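Power strip cord keeps ending up in a heap at the back of my white table — how do I tidy it?

Posted in Home Office & Small Spaces, 36 replies hidden by your filter settings, showing top answers
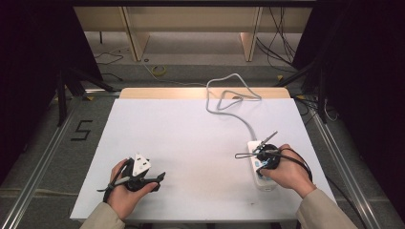
What I've got and what I've tried

Hi all, long time reader and I finally have something to ask. I have a plain white tabletop that I use for pretty much everything (sorting mail, small repairs, charging things) and a white power strip that lives on the right side of it, running front to back. The gray cord comes out of the far end of the strip, goes up across the table, and then just sort of gives up and turns into a pile of loops by the back edge. There's a light wood strip bordering the back of the white surface and the cord climbs up onto that.

I've gotten used to a lot of things about this table but the loops are driving me nuts. Every time I slide the strip forward to plug something in, the whole tangle moves, and when I slide it back I get a brand new tangle in a different shape. I tried a bread bag tie and it lasted until lunch. I tried a bit of masking tape on the wood and it left a gummy line that took me an entire evening to get off, so I'm a little shy about tape now.

Things I'd like to know:

Can I coil the extra cord and just strap it, or is that a bad idea? My mother-in-law says you should never coil a cord, and my neighbor says he's done it for years and his house is still standing.

Is there a way to keep the strip from creeping around when I push a plug in with one hand? I need it to stay put, but I also need to be able to pick it up, so screwing it to the table is out.

And a bonus one — the white top shows every speck. I've got little dark dots and faint smudges, mostly near the middle and right by where the strip sits. I wiped it with plain water and they laughed at me. I'd rather not buy 2 or 3 different cleaners to find the one that works.

I already own a Nusta cable box, the medium one, and the strip doesn't fit in it with anything plugged in. So please don't tell me to get a box! Unless it's a really good box.

Thanks in advance, I know this is a small problem in the grand scheme of things.

— whitetabletop

cordwrangler_pdx
Member, 1,989 posts

Oh I love this kind of thing, pull up a chair.

Cord first. Your mother-in-law and your neighbor are both a little bit right. A cord that's carrying a lot of power warms up, and if it's wound tight the heat has nowhere to go. That's what people mean when they say never coil. For phone chargers and a desk lamp you're drawing next to nothing, and a loose bundle sitting in open air is not going to bother anybody. What I would not do is run a space heater or a kettle or a hair dryer off that strip, bundled or otherwise. Those go straight in the wall. Check the label on the underside of the strip too, it'll tell you the maximum load, and go by that over anything a stranger on a help site says (me included).

How I do mine: unplug the strip from the wall. Lay the whole cord out straight on the floor, all of it, and let it hang off something for a minute so the kinks relax. Then figure out how much you really need between the table and the outlet with the strip pulled as far forward as you ever pull it. Mark that spot with your thumb. Everything past your thumb is extra.

Now don't wind the extra in a circle around your hand. Fold it back and forth in a flat zigzag, each pass as long as your forearm or so, and put one soft strap around the middle. Hook-and-loop, never a zip tie and never wire. You want to be able to slip a finger under the strap. A zigzag like that doesn't twist, so it stays the shape you made it, and a circle wants to spring open the second you turn your back.

The other half of it is WHERE the bundle lives. Yours is up on the table, and anything loose on a table is going to get dragged. Get it over the back edge and down behind. I used a cable tray from Blomqvist that clamps on, no screws, and it's been up there through two apartments. If there isn't room for a tray, a basket standing behind the table does the same job and looks better than you'd think.

Then leave one lazy curve of slack between the back edge and the strip, long enough that the strip can come forward without tugging. One curve. You'll be amazed how calm it looks.

For the creeping: shelf liner. The squishy rubbery mesh kind from the grocery store. Cut a piece a little smaller than the bottom of the strip so it doesn't show, set the strip on top, done. It grips when you push down and lifts right off when you want it to. I have mine under a strip, a stapler and a pencil sharpener. One thing I'd watch for is that some of the cheap liners can leave a yellowish shadow on white surfaces if they sit for months, so lift it and wipe under it now and then.

Also, brace the strip with your other hand close to the outlet you're using when you plug in. I know, I know. But pushing at one end while the other end floats is how it gets away from you, and it's not great for the plug either if it goes in crooked. Straight down, all the way in, no metal showing.

mopandbucket
Member, 400 posts

Can't help with cords, mine are a disgrace, but I can help with the specks!

Water won't do it if any of that is greasy, and smudges on a tabletop usually are, from hands mostly. Unplug the strip and take it right off the table before you start. Please don't go wiping around a live power strip with a wet rag, I've seen people do it and it makes my hair stand up.

Dry cloth first to get the loose grit, or you'll just be sanding your table with it. Then warm water with one drop of dish soap, and I mean a drop, with the cloth wrung out until it won't drip. Wipe, rinse the cloth, wipe again, dry it with a towel. If there are still gray marks after that, try a plain white pencil eraser. It sounds silly but for scuffs it's my favorite thing in the drawer, and you can do it while you're on the phone.

Dots that won't budge with soap OR eraser might be ink, in which case a little rubbing alcohol on a cotton swab, and test it somewhere out of sight first because I don't know what your top is made of. If the finish goes dull or tacky, stop. Let the alcohol dry off completely before you plug anything back in.

I'd go easy on the foam sponges, the white melty ones. They do work, but they're a very fine abrasive and on a shiny top you end up with a flat patch that grabs dirt faster than the rest. Ask me how I know. (My bathroom vanity.)

And for the gum line from masking tape, next time rub a bit of cooking oil on it, leave it while you have your coffee, then the dish soap. On bare wood skip the oil though, it'll stain. Is your back strip sealed? If it's not, I'd keep everything sticky off of it.

hedgerow22
New member

get a shorter cord. they make strips with all different lengths, I have an Oltemance with a short one and there's nothing left over to tangle. Or go wireless for the chargers

whitetabletop
Original poster

Okay, update! Zigzag is done and strapped, hanging in a basket behind the table until I decide on a tray. I looked at the Blomqvist one and I also found a Hedier that's a bit narrower, has anyone used it? My worry is whether the clamp will sit flat with the wood strip back there.

The shelf liner is great, I had half a roll under the sink the whole time. The strip doesn't budge now when I plug in.

Specks: soap got most of them. The eraser got the smudges in the middle. There are still a few stubborn dots near the strip and I'm going to try the swab tonight, after testing a corner. Not sure if the wood is sealed, water beads up on it a little, so maybe?

hedgerow22, thanks, I'd go shorter but the outlet is way over on the other wall so I need more of the length than you'd guess.

cordwrangler_pdx

If water beads on it there's some kind of finish on there. Haven't used the Hedier. Before you buy any clamp, measure the thickness of the edge with the wood strip included, and then check that number against the clamp opening on the package. A scrap of your shelf liner between the clamp and the wood will keep it from leaving a dent.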